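4.3 Does the success rate mean what it appears to mean?

The learned grasp policy cleared the block-picking task in 187 of 200 trials. We are reluctant to read much into this figure. The blocks are rigid, straight-sided and few, and the bin is open enough that a gripper coming down from above will often close on something. A policy that had learned only to aim at the largest patch of red might do nearly as well, and the headline number could not tell the two apart.

Earlier reports on this kind of task, our own included (Nkuna and Pillay), scored a trial as a success once a block left the floor of the bin. Where on the block the fingers closed was not recorded. Figure 3 shows the gripper over the middle of a red block, with other blocks lying at different angles to its left.

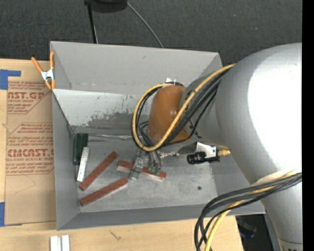

Figure 3. Gripper lowered into the gray bin over a red block.

We therefore ran 210 further trials with a scripted baseline that picks the nearest block by color and descends on its center. It has no training of any kind. Its failures came mostly from blocks lying against a wall or leaning on one another, and so did those of the learned policy. If training had taught the arm something about contact, we would expect the two sets of failures to differ more than they did.

A fairer test would leave out isolated blocks altogether. Until that is done, we make no claim that the policy has learned to handle clutter.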